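Games > Online gambling > Terms and mechanics > Wagering requirement

Wagering requirement

A wagering requirement (also playthrough or rollover) is a condition attached to a casino bonus. It sets the total amount a player must stake before bonus funds, or winnings made from them, can be withdrawn. It is usually written as a multiple of the bonus, and in some cases as a multiple of the bonus and deposit together.

Calculation

The simplest form multiplies the bonus by a fixed factor. A bonus of £67 with a factor of 18 requires stakes of £1,206. Stakes are counted whether they win or lose, so the same money can be staked many times over. Where the deposit is included, the figure rises accordingly – a matched bonus on these terms doubles the requirement.

Game weighting

Most operators count only part of a stake on games with a low house edge. Slots commonly count in full, while blackjack and video poker may count at a tenth or less. Mengal, a browser casino with a virtual lobby, lists 349 games in its weighting table and excludes live roulette altogether.
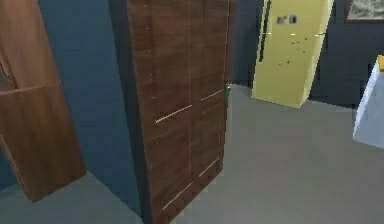
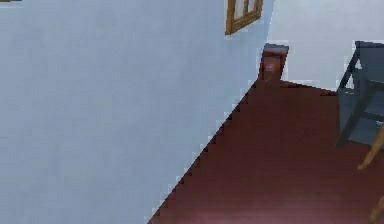

Source: computer-rendered interiors / Kimie Kaneko

Sticky and non-sticky bonuses

A sticky bonus can be staked but never withdrawn; it is removed from the balance when the player cashes out. With a non-sticky bonus, the player's own deposit is used first and can be withdrawn at any point before the bonus is touched. The Gemik platform, used by the Cullport and Plullstead sites, adopted the second form in October and shows the two balances separately.

Other limits

Terms often include a maximum stake while a bonus is active, a time limit and a cap on winnings. Breach of the maximum stake normally voids the bonus – some operators block the stake instead.

See also: House edge; Free spins; Matched deposit

Comments

M. Bakalis: The weighting section should say that excluded games can still void a bonus if played. Lost one that way at Plullstead.

reelkeeper: Does a cancelled spin count towards the total?

tenpence: Not on Gemik sites. It is in their terms under void bets.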